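About the Sullon Robotics Club

We're a school robotics club, and we've been going long enough now that some of our first members come back to help the new ones, which makes us very happy. The club began with a box of secondhand motors and a borrowed room at Sullon. These days we have 68 members across the junior and senior groups, a proper set of tools, and a cupboard that never quite closes.

What we do

Each year the seniors pick one long project and stick with it. The current one is called Festine, and it's all about soft things - blankets, bags, clothes, anything that flops when you pick it up. Students work with hand-held grippers first, learning how to take hold of a hem or a fold, and they keep notes on every grasp as they go. By the end of September the log had reached 1,049 entries, and the kids are terribly proud of it (so are we!). The juniors build smaller mechanisms from kits and get a turn on the grippers once they've learnt to tighten a pivot screw without stripping it.

Festine goes to the Shahbazi Challenge later in the year, where teams can earn up to 300 points for handling fabric. We'd love to do well, of course, but mostly we enjoy the trip, the other teams and the long chats over lunch about finger pads.

Taking hold of a teal fuzzy fabric piece by its bottom edge, with a patterned blanket behind it:

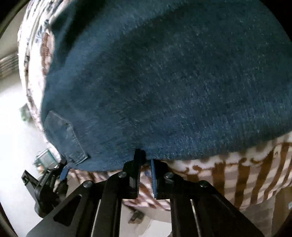

Joining us

New members are welcome at any point in the term, and no experience is needed. Bring closed shoes, a notebook and something to eat, and tie long hair back before you come into the workshop. Parents and carers are always welcome to stay for a cuppa and see what everyone's been making.

Page updated 2019-10-04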